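Nukley Home Memory Screener: Setup Guide
Section 4: Preparing for the First Test Session

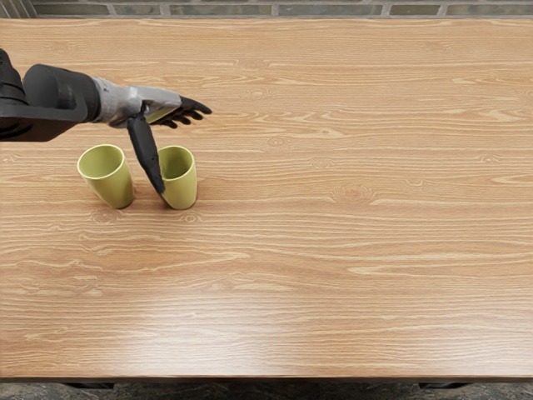
Máté Kocsis
Technical Writer, Clinical Products, Flikent

Revised November 14, 2024

Read this section before the first session with a new participant. It applies to the tablet version of the Nukley screener when it is used at home by an older adult and a study partner (usually a spouse, an adult child or a close friend). Clinic staff should use the Fekete module instead.

The screener records changes in memory, attention and word finding over time. It does not diagnose dementia or any other condition. Results go to the clinic that issued the tablet, and a clinician there will discuss them with the participant.

Before you begin

Check that you have the tablet, its charger, the headphones and the participant card. The card shows the participant number and the clinic phone number. Participants who wear glasses or hearing aids should have them on for the whole session.

Setting up

1. Charge the tablet to full. The battery icon turns green when charging is complete.

2. Choose a quiet room. Turn off the television and silence any phones.

3. Press and hold the power button until the Nukley start screen appears. The first start can take roughly 3 minutes.

4. Connect to the home wireless network. If there is no network, tap Work Offline. The tablet stores up to 300 responses and sends them the next time it is connected.

5. Enter the participant number from the card. Do not enter the participant's name in this field.

6. Plug in the headphones and tap Sound Check. A voice reads a short list of words. Adjust the volume until the participant can repeat them back.

7. Tap Touch Check. The participant touches each circle as it appears. If touches are missed, clean the screen with a dry cloth and run the check again.

Note: The word list in Sound Check is not scored. It can be repeated as often as needed.

Running the baseline session

8. Tap Start Baseline. The session has four parts, with a rest screen after each one.

9. Let the participant work alone. The study partner may read the on-screen instructions aloud but should not give hints, correct answers or comment on speed.

10. When the Finished screen appears, tap Save and leave the tablet on until the screen goes dark.

Caution: Do not close the app during a part. Answers from an unfinished part are lost, and the part has to be started over.

Caution: If the participant becomes upset or very tired, stop at the next rest screen and tap Pause. A paused session stays open for 24 hours. After that, call the clinic to have it reset.

After the session

The study partner questionnaire opens on its own after the baseline is saved. It asks about everyday tasks such as paying bills, cooking and keeping appointments. Answer for the past month only -- earlier changes are covered at the clinic visit.

If the participant has sudden confusion, trouble speaking or weakness on one side, do not use the screener. Call emergency services right away.

For scheduling later sessions and setting reminders, go to Section 5. Participants in the Sostwood group receive their reminders by phone and can skip that section.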